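Category: Funded projects / Workplace and skills

Stundosari Guest House: progress report to the Isodis Fund, period 2

1. Work carried out

The period covered by this report ended in November. The two-armed unit supplied by Botha has been assigned to waste bins in the bedrooms, a task which housekeeping staff had ranked among the least welcome of the shift because of the repeated bending. Bed-making and bathrooms remain with staff. 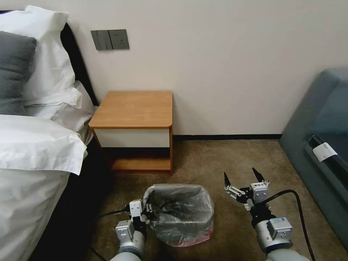
2. Results to date

The unit attempted the bin task 134 times in the period. Handling of the bag remains the slowest part of the work, and thin liners are harder for the grippers than the heavier type used in the first period.
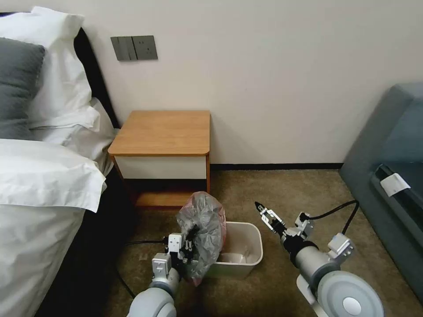 Figure 2. Left gripper on the rim of the bag, beside the wastebasket.

3. Effect on staff

Six housekeepers share the floor with the unit. Two have been trained by Edik to start, pause and clear it, and this duty is now written into their job descriptions at a higher hourly rate. No post has been lost and no contracted hours have been reduced. 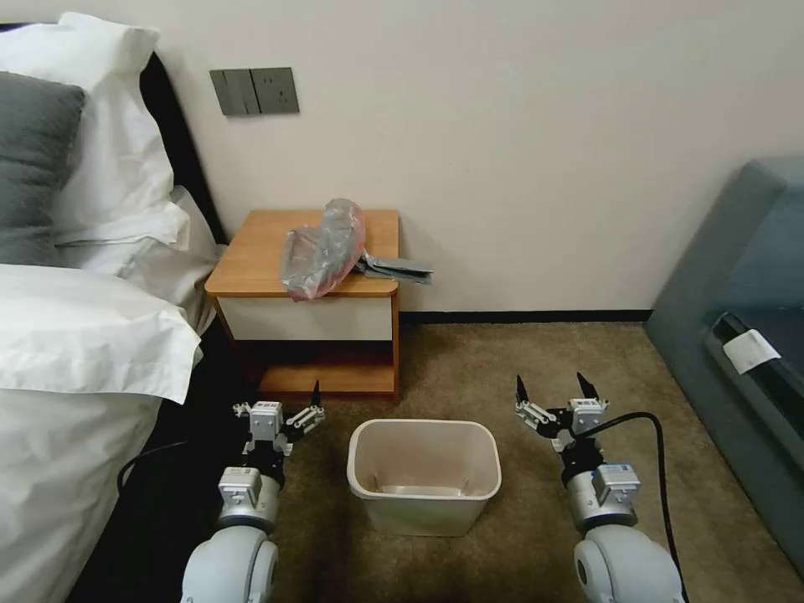

Staff raised two concerns at the review meeting. The first was that waiting for the unit to leave a room disturbs the order in which rooms are finished. The second was responsibility for guests' belongings, on which written guidance has been issued. The morning start has been moved to 9.30 in response to the first point.

4. Next period

Three further rooms will be added, and the remaining housekeepers will be offered the same training.
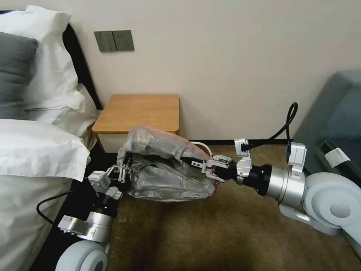
Photo: Edik / Stundosari project

The budget is on course, apart from a small underspend on training cover, which we ask permission to carry forward.

We use cookies to improve your visit to this site. Accept all | Manage settings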